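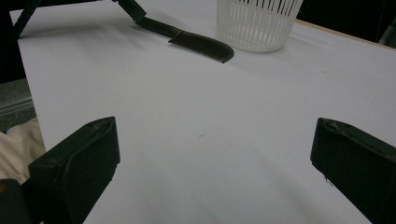
Dark comb on the white table, with the slotted basket to the right.

Rerna Combs — Frequently Asked Questions

Last updated: 2019-02-09

We collected on this page the questions that customers write to us most often. Please read it before you send a message, maybe your answer is already here. The questions about shipping are at the end.

Which comb should I choose for my hair?

For fine or straight hair, we suggest the Siu, which has narrow teeth and a thin handle. For thick or curly hair please take the Durer. Its teeth are wide and it does not pull so much. If your hair is somewhere between, many customers keep both and use the Durer first, when the hair is still wet.

What is the handle for?

You hold the comb by it, of course, but the thin end is also good for making a part. Put the tip at the front of the head and draw a line to the back, slowly. It is also useful when you want to lift a small section of hair and pin it.

How often must I clean my comb?

Once every 2 weeks is enough for most people. If you use wax, gel or hair oil, do it every week. You will notice when it is time: a gray line appears at the bottom of the teeth.

How do I clean it?

First remove the loose hair with your fingers. Fill a bowl with warm water and put in a few drops of mild shampoo. Leave the comb in it for ten minutes, then brush between the teeth with an old toothbrush, always from the handle side to the round end. Rinse it under the tap and lay it on a towel. Do not leave it in the water overnight.

Can I put it in the dishwasher?

No. The heat can bend the teeth, and a bent tooth does not go back. We cannot exchange combs which were damaged this way.

Can I use disinfectant? I have a small salon.

Yes, with the Siu and the Durer you can use the normal liquid for salon tools. Follow the time that is written on your bottle. After this, rinse the comb well — some liquids make the surface dull if they dry on it.

Where is the best place to keep a comb?

In a dry place where air can move. A basket with slots is very practical for the bathroom shelf, but please put the comb in it with the handle up. When it lies at the bottom under the brushes, the teeth catch in the bristles. A drawer is also fine. We do not recommend the window, where the sun is strong in summer.

I see white dust between the teeth. Is it a defect?

Usually it is dry shampoo or dry skin, and it goes away with washing. If the comb is new and the dust does not wash off, write to us and attach a photo of the teeth.

One tooth is broken. Can you repair it?

Sorry, we cannot repair single teeth. If it happened in the first 90 days, we send you a new comb. After that time you can cut the broken tooth shorter and file it smooth with a nail file, so it does not scratch the skin.

Is the comb good for children?

The Durer is, from the age when the child sits still. We do not advise the Siu for small children, as its handle has a thin end.

Do you sell the combs in a set?

Yes. The Vidton set has one Siu, one Durer and a cotton bag. The bag can be washed with your other laundry, but take the combs out before!

How much is the shipping?

Orders over 69 dollars are shipped for free. For smaller orders you see the price in the cart before you pay.

Can I return a comb I have used?

For reasons of hygiene we take back only unused combs. If yours arrived broken or with a wrong color, this rule is not for you — write to us and we will exchange it.

My question is not here.

Use the form on the contact page. We answer in English, usually on the next working day. In February the answer can take a little longer.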